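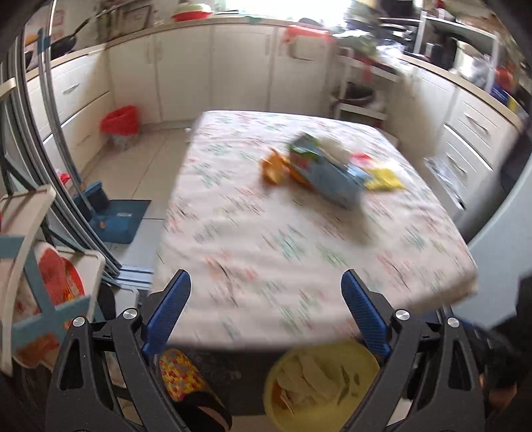 Somebody at the back of last week's class asked whether you clear a table first or wipe round what's on it, and said their gran always wiped round. I said clear it, and then we ran out of time, so this handout picks up from there.

Week 5, Household Skills, Pulterton evening class. Tables, cloths and the floor underneath.

I'm a clearer, always have been. With a fabric cloth you haven't really got a choice, as you can't shake it with a tissue box sat in the middle! So everything comes off, and I mean off the table altogether (a chair is fine, the worktop is better). Peel and scraps go straight in the bin. The sponge goes back to the sink, please, I do go on about this, but a sponge left on a cloth will leave you a damp patch and quite possibly a mark.

Now look under the table before you do anything else. Bowls, slippers, whatever has wandered there. A bowl on the floor is the thing I kick most often in my own kitchen, and if there's anything in it you'll be doing the floor twice. Lift those out, then gather the cloth by its corners so the crumbs stay in the middle, and shake it outside or over the bath.

Small printed flowers are very forgiving, which is why I like them for everyday. You still want to check the near edge, where sleeves and plates drag over it. Dab any marks with cool water and a drop of washing-up liquid before it goes in the machine. We'll do the stain table properly next time, when I've got the Sorkico samples (400 ml bottles, enough to share between two).

Floor last. On pale tiles you see every crumb, so start at the far wall along the bottom of the cupboards and bring it all towards you with the brush. Short strokes! Long ones flick it back under the cabinets. Set the dustpan down flat, brush in, move it back an inch, brush in again, and that gets rid of the thin grey line you always end up with. Then empty the pan and change the bin liner while you're there.

For next time:
Bring one cloth with a mark on it, any fabric.
Time yourself clearing and sweeping at home. Mine takes 18 minutes with the radio on.
Read the Wallow sheet on fabrics, just the cotton part.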